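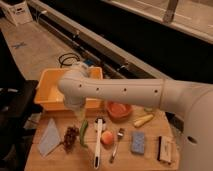 Slide 1. Grapes, a long green vegetable and an orange tub.

Morning, all. Title of the talk is "What's for tea?", a question I have been asked every night since 2000 and have answered well on perhaps a handful of them. Wait for the laugh. If none, carry on.

Start with the meal plan. Hands up who has made one. Hands up who was still following it by the middle of the week. Leave the silence a bit longer than is comfortable.

My own went on the fridge in November. It had soup on it, twice. We ate toast, and then we ate the toast again with an egg.

SLIDE 2: the Baltora list
Baltora is the housing co-op where I ran the shared kitchen. We asked 53 households what they had thrown away that week. Salad bags won by a mile. People buy a salad bag the way they buy a gym membership. Don't do the gym impression, it went badly in Gidov.

SLIDE 3: cook 2, eat 4
The only rule I'd defend in court. Cook two proper dinners a week and make each one big enough to come back as something else. Roast veg on the first night, soup on the next. Rice goes in the fridge as soon as it has cooled a bit, and gets fried the day after. Someone will ask about freezing rice. Yes, you can.

Mention the Wannasri café here: one pot of stock, whole menu hanging off it, queue out of the door. Their kitchen is smaller than my bathroom.

SLIDE 4: the fruit problem
Fruit gets eaten if it's washed and at eye level. Fruit in the bottom drawer is compost with a waiting period. I have tested this on teenagers.

Skip the Oltar slide if we're running late. It's a chart about onions and only I like it.

Questions. If it's the man with the bread machine again, take one and then point at the clock. Leftover handouts are on the chair by the door, and I'd like my pen back.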